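Rukholm Shared Workshop - Build Updates

1/ The Rukholm Shared Workshop is pleased to report progress on its spring automation build. The project aims to produce a pair of hand-held grippers that members can use to record simple household tasks, and later a small arm that will repeat them. Updates will be posted in this thread.

2/ Work began in March with the rails. Two lengths of aluminum extrusion were donated by Gosselin, a local supplier of machine parts. Both were cut square and checked against the bench before assembly.

3/ The gripper bodies were printed on the workshop's own machine. Each jaw went through 5 revisions. The first four flexed too much at the hinge. The current version uses a thicker wall and a longer pin, and members have asked that the files be left unchanged until testing is complete.

4/ Trigger travel is now set at 38 mm. Members with smaller hands reported that the earlier setting was tiring after a short session. We thank them for raising this.

5/ The electronics follow the Zornetti board layout that was adopted by the workshop last year. One board serves both grippers. Cable strain relief remains a weak point - two connectors have been replaced so far - and a printed clip is being drawn up.

6/ Sorting and packing tasks were chosen for the first round of trials. They need only a table, a basket and a few food containers, all of which were already in the kitchen cupboard.

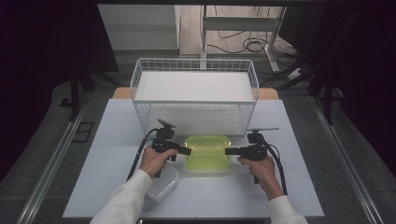
Both grippers at the table, with the lime-colored container between the jaws and the wire basket behind.

7/ Clear plastic has proved harder to work with than colored plastic. On a pale tabletop the rim of a clear container is difficult to make out, both for the person holding the grippers and in the recordings. A darker table covering has been requested for comparison.

8/ To date, members have logged almost 170 trial runs. Runs in which a container was dropped are kept and labeled as such. Please do not delete them from the shared drive.

9/ Each member is asked to limit a session to 15 minutes and to enter the jaw version in the log. Entries without a version cannot be used. Several from the first week had to be set aside for this reason.

10/ The small arm is at an earlier stage. The Furnell gearbox has arrived and fits the base plate, but the mounting holes on the shoulder bracket were drilled to the wrong pattern. A replacement bracket will be cut when stock allows.

11/ Jaw files, the parts list and the wiring diagram are available in the project folder. Members who wish to print their own set should use the revision marked current and sign out filament in the usual way.

12/ The next bench session will be held on 02/06/2019. Places are limited by table space, and names should be added to the sheet by the workshop door. Closed shoes are required. Questions on the build may be posted as replies to this thread.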